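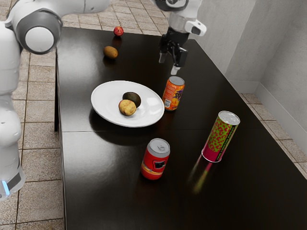
Robot arms take over tray clearing at Gwilliam canteen trial, and shift patterns change with them

Workplace | Food Service | Automation

20 May 2023
By Cadi Gittins

Catering staff at the Gwilliam business park will spend less time clearing tables and more time in the kitchen under a plan agreed with their employer, Pamano, which runs the staff canteen there.

The company has been preparing since April to put 2 robot arms on the clearing line, where used trays are emptied and sorted before the plates go to be washed. The arms will pick out drink cans, put leftover whole fruit and vegetables to one side and leave the plate for a member of staff to collect.

Most of the preparation has been done in simulation. Jomo, the firm supplying the software, built a computer model with a white arm, a dark glossy table and a tiled floor, and has been running the arm through the same kinds of objects it will meet at work. In one setup the arm has its two fingers over an orange soda can, with a red can and a tall patterned one elsewhere on the table. An avocado and a potato share a white plate, and an apple and another potato lie farther back.

Prakash Kurian, who leads the work for Jomo, said the shiny tabletop was chosen on purpose.

"The counters in the canteen are polished and they throw back a lot of light," he said. "A can and its reflection can look like one long object to a camera. We wanted to deal with that before we put anything in a room with people in it."

He said slim cans had given more trouble than standard ones in the early runs, and that produce was harder again, as no two potatoes are the same shape. The software is now tested on 60 different items, and the list is still growing as canteen staff send in notes on what comes back on the trays.

Those notes have become part of the job for Idalina Quintela, a canteen assistant who has worked the clearing line at lunch for 4 years. She now spends part of each week with the Jomo team going over recorded runs and marking the ones where the arm picked things up in the wrong order.

"It went for the can at the back first and reached right over a full plate," she said. "You would never do that. You take what's nearest and work back. So I wrote that down and they changed it."

Quintela said she had been worried about her hours when the plan was first announced. Under the agreement, nobody on the clearing line will lose contracted hours during the trial, and staff who move to food preparation will be trained on paid time. Two assistants have already started in the kitchen. She has asked to stay on the line and will be one of the people in charge of the arms.

Not everyone on the team is persuaded. Dilwyn Mostyn, who speaks for the catering staff in talks with the company, said the promise on hours was welcome but covered only the trial.

"We've asked what happens after that and we haven't had it in writing," he said. "People can see the sense in a machine doing the sorting. It's hard on the wrists and it's dull. What they want to know is whether there's a job in the kitchen for all of them or just for some."

Mostyn also raised the question of pace. Staff on the line now set their own speed and can step back when a tray comes through with broken glass or a spill. He wants a stop button within reach of every position and a rule that no one is disciplined for using it. Pamano has accepted the stop buttons and said the rule is under discussion.

Caradog Parry, the canteen manager, said the arms would start on one lunch sitting only, handling 40 trays a day, with a member of staff beside them throughout. Soup bowls, glasses and cutlery will still be cleared by hand.

He said the company had trouble filling clearing shifts last year and had been closing one end of the canteen as a result. Kitchen posts were easier to fill and paid at a higher grade.

Staff will be shown the equipment at a meeting in the Pineck room before the trial begins. A start date will be set once the safety check on the counter area has been signed off, and the hours agreement will be reviewed with staff representatives halfway through.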